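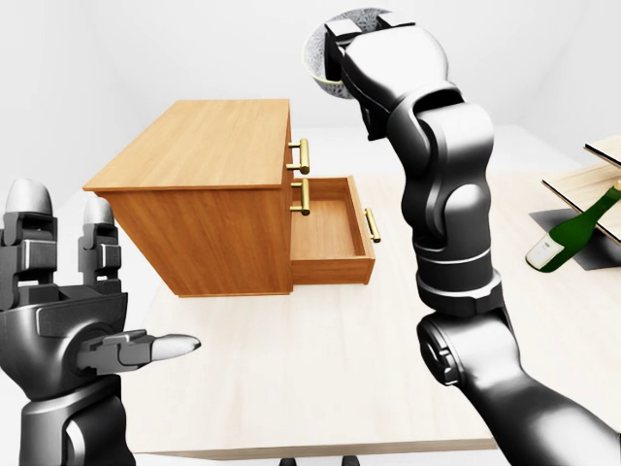
By December the workshop in Braltstead was too cold for gloves with holes, so I stayed home and worked on Kesel inside the computer. Kesel was my robot. It had two arms, and in 175 evenings I had taught it almost nothing.

"Bowl into the bottom drawer," I typed.

The right arm thought about it – or I thought for it.

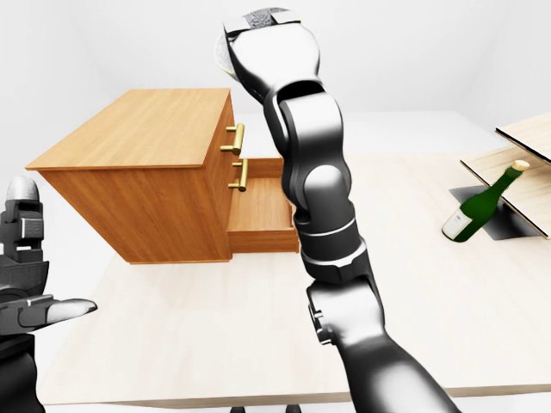 My grandmother kept her bread in a drawer like this one. She pulled it with two fingers and closed it with her knee. Kesel had no knee. I wrote this down in my notebook, under "parts to buy," and started run 3,242.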